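How to Clean Out and Tune Up a Small Drawer Cabinet

A small drawer cabinet on a desk or counter gets used many times a day and hardly ever gets looked after. The drawers start to drag, the handles work loose, and the bottom drawer turns into the place where everything lands. The job takes an evening at most. I went through the whole thing in 39 minutes, and that included a trip to the garage for a screwdriver.

What you need

A soft cloth, a bowl of warm water with a drop of dish soap, a dry towel, an old toothbrush, a screwdriver that fits your handle screws, and a plain white candle stub. A vacuum with a narrow nozzle helps but you can do without it.

Step 1. Start at the bottom

Put the cabinet on a table where you can get at the front and at least one side. Open the bottom drawer first and leave the others shut. With only the lowest drawer out, the weight stays low and the cabinet is less likely to tip toward you. If yours is light, keep one hand on top of it while you pull.

Take everything out and put it on the towel. Don't sort yet. Sorting with the drawer half full is how the job ends up taking all night.
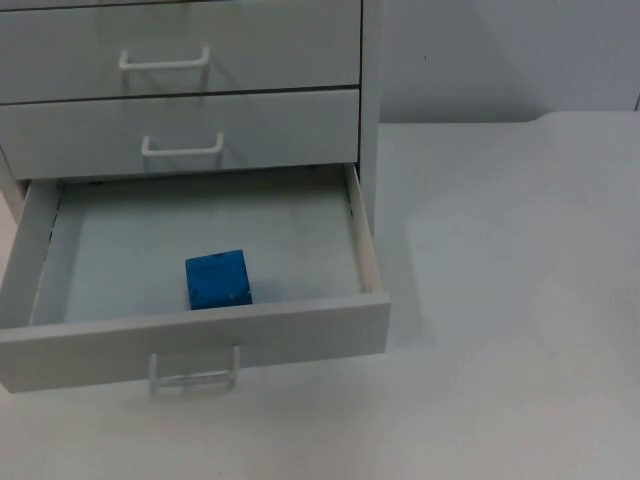 Do I have to take the drawer all the way out to clean it?
Only if it drags or something has fallen behind it. For ordinary dust, pulling it open as far as it will go is enough, and you avoid having to line it up again.

Step 2. Wipe the drawer

Vacuum or brush the corners first. Wetting the dust before you pick it up just makes paste. Then wring the cloth out well and wipe the floor of the drawer, the inside walls and the front panel. Dry it with a clean part of the towel. Leave the drawer open for 33 minutes or so before you put paper back in it - longer if the room is damp.

Step 3. Deal with a drawer that drags

If the drawer has no metal runners, rub the candle along the bottom edges where they slide, then open and close it 6 times to spread the wax. Don't use cooking oil. It collects dust and goes sticky by January.

If there are runners, clean them with the dry toothbrush and check for a loose screw. My friend Wael Abdel Rahman spent a whole afternoon waxing a cabinet from Skellau, and the trouble was one screw head standing up in the track.

Step 4. Check the handles

Bent-rod handles are simple and sturdy, but they get pulled at an angle and can loosen over the years. Hold the handle near each end and try to wiggle it. If it moves, empty the drawer and look for the screws on the inside of the front. Turn each one a little at a time, going back and forth between the two so the handle seats evenly. Stop when it is firm. Too much force can strip the hole or crack the panel.

For the handle itself, wipe along the rod and then around the ends, where grime from fingers collects. Use the toothbrush in the gap behind it.

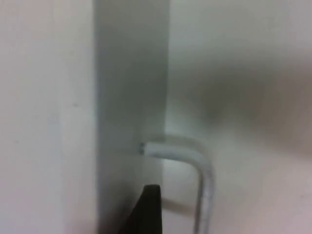

Step 5. Do the other drawers

Close the bottom drawer and move up, one drawer at a time. Never have two open at once in a cabinet that isn't fixed to anything.

Step 6. Put things back

Heavy things go in the bottom, and the things you reach for daily go in the top. I keep 3 shallow boxes from Tramari in the lowest drawer for cables, batteries and tape. Cut-down cereal boxes work just as well - measure the inside height first so they don't catch on the drawer above.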